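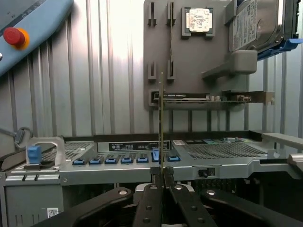

집게에 물린 얇은 회로 카드. 뒤쪽은 벽에 걸린 회색 디스플레이 패널.

원자재 시장 탐구 프로젝트 보고서: 구리 가격은 왜 재고보다 먼저 움직일까?

1. 시작하게 된 이유

처음엔 저도 구리에 아무 관심이 없었어요. 조별 주제를 정할 때 금이랑 천연가스는 이미 다른 조가 가져갔고(발표 순서 제비뽑기에서 꼴찌였습니다…), 남은 게 구리, 니켈, 콩이었거든요. 콩은 날씨 공부를 너무 많이 해야 할 것 같아서 뺐고, 니켈은 자료가 적어서 뺐어요. 그래서 구리! 그런데 막상 해 보니까 꽤 재미있어서 마지막 주에는 학교 끝나고 집에 가는 버스에서도 가격표를 보고 있었습니다.

질문은 단순하게 잡았어요. 창고에 쌓인 구리가 줄면 가격이 오른다고 교과서에 나오는데, 그럼 재고 숫자만 매일 보고 있으면 가격을 맞힐 수 있을까? 저는 당연히 된다고 생각했고 중간발표 때도 그렇게 큰소리를 쳤습니다.

2. 자료와 방법

실제 거래소 자료를 쓰고 싶었는데 유료인 데다 양도 너무 많아서, 선생님이 수업용으로 나눠 주신 모의 시장 프로그램 Plokach를 썼어요. 이 안에 가상의 항구 창고가 두 개 있는데 이름이 Mencombe랑 Cifuentes예요. 구리를 캐는 광산 회사는 Bisus 하나로 통일되어 있고요. 회사가 하나뿐이라 현실하고는 좀 다르지만, 원인을 따로 떼어서 보기에는 오히려 편했습니다.

프로그램을 돌려서 거래일 103일치를 뽑았어요. 하루마다 적은 건 현물 가격, 석 달 뒤 인도하는 선물 가격, 창고 두 곳의 재고, 그리고 그날 뜬 뉴스 한 줄이에요. 뉴스 한 줄은 원래 안 적으려다가 중간에 추가했는데, 앞부분을 다시 채우느라 주말 하루가 통째로 날아갔습니다. 다음에 하시는 분들은 꼭 처음부터 적으세요!!

분석은 표 계산 프로그램으로만 했어요. 재고가 전날보다 줄었는지 늘었는지, 가격이 전날보다 올랐는지 내렸는지를 먼저 표시하고, 그다음에 하루씩 밀어서 다시 비교했어요. 재고가 먼저인지 가격이 먼저인지 보려고요.

3. 결과

일단 큰 그림부터요. 첫날이랑 마지막 날만 놓고 보면 교과서 말이 맞아요. 두 창고를 합친 재고가 전체 기간 동안 2,254톤 줄었고, 현물 가격은 올랐어요. 여기까지 봤을 때 저는 보고서 다 쓴 줄 알았습니다.

그런데 하루 단위로 보니까 전혀 깔끔하지 않은 거예요. 재고가 줄어든 날에 가격이 떨어진 경우도 많고, 재고가 그대로인데 가격만 펄쩍 뛴 날도 있었어요. 처음엔 제가 열을 잘못 맞춘 줄 알고 두 번이나 다시 계산했는데 똑같았습니다.

제일 이상했던 구간은 60일째 근처가 아니라 딱 60일째 당일이었어요. 그날 뉴스 칸에 "Bisus 광산 노사 협상 결렬"이 떴는데, 가격은 그날 바로 올랐고 창고 재고는 그 뒤로도 한참 그대로였어요. 생각해 보면 당연하죠. 광산이 멈춰도 배에 실려서 오고 있는 구리는 계속 도착하니까요. 시장에 있는 사람들은 그 배들이 다 들어온 다음을 미리 계산해서 지금 사 버리는 거고요. 저는 이걸 깨닫는 데 이틀 걸렸어요.

반대 경우도 있었어요. 협상이 타결됐다는 뉴스가 나온 날 가격이 내렸는데, 그때 Cifuentes 창고 재고는 오히려 줄고 있었어요. 재고만 보고 따라 샀으면 손해를 봤을 거예요(모의 계좌에서 실제로 손해 봤습니다. 네, 제 계좌요).

창고별로 나눠 본 것도 도움이 됐어요. Mencombe 재고가 확 줄어든 날을 찾아보니까 같은 날 Cifuentes 쪽이 늘어난 경우가 섞여 있었어요. 구리가 쓰여서 없어진 게 아니라 그냥 이사를 간 거죠. 한쪽 숫자만 보면 "품귀다!" 하고 오해하기 딱 좋아요.

4. 선물 가격 이야기

분량 때문에 뺄까 하다가 넣어요. 보통은 나중에 받는 구리가 조금 더 비싸요. 보관료랑 이자가 붙으니까요. 그런데 중간에 30일 동안은 이게 뒤집혀서 현물이 선물보다 비쌌어요. 책에서는 이걸 백워데이션이라고 부르는데, 지금 당장 구리가 필요한 사람이 많다는 뜻으로 많이 읽더라고요. 제 자료에서도 뒤집힌 기간에는 재고 변화에 가격이 훨씬 예민하게 반응했어요. 창고가 넉넉할 때는 조금 빠져나가도 다들 시큰둥하고요.

그러니까 제 처음 질문은 조금 바꿔야 했어요. 재고가 가격을 움직이긴 하는데, 재고가 얼마나 빠듯한 상태냐에 따라 힘이 달라진다는 쪽으로요.

5. 아쉬운 점

모의 시장이라 환율이 없어요. 현실에서는 달러가 세지면 구리 값이 눌린다고 하는데 그건 확인을 못 했습니다. 뉴스를 좋은 뉴스, 나쁜 뉴스로 나눈 것도 제 마음대로라서 다른 사람이 하면 결과가 달라질 수 있어요. 그리고 그래프 색을 너무 비슷하게 골라서 금요일 발표 때 뒷자리에서 안 보인다는 말을 들었어요. 최종본에서는 바꿨습니다!

다음에 또 하게 되면 고철 재활용 쪽을 넣어 보고 싶어요. 가격이 오르면 고철도 더 나올 텐데 Plokach에는 그 부분이 아예 없거든요.

공유 7 · 댓글 3

댓글
구리구리: 창고끼리 옮겼다는 부분 재밌게 읽었어요. 저희 조도 Mencombe만 보고 발표했는데 큰일 났네요ㅋㅋ
콩조원: 콩도 날씨 공부 별로 안 했습니다… 콩 무시하지 마세요
지나가던2학년: 열 하나씩 밀어서 비교하는 거 엑셀 수식 공유 가능할까요?

문의: 경제탐구반 게시판 쪽지 | © 경제탐구반 | 맨 위로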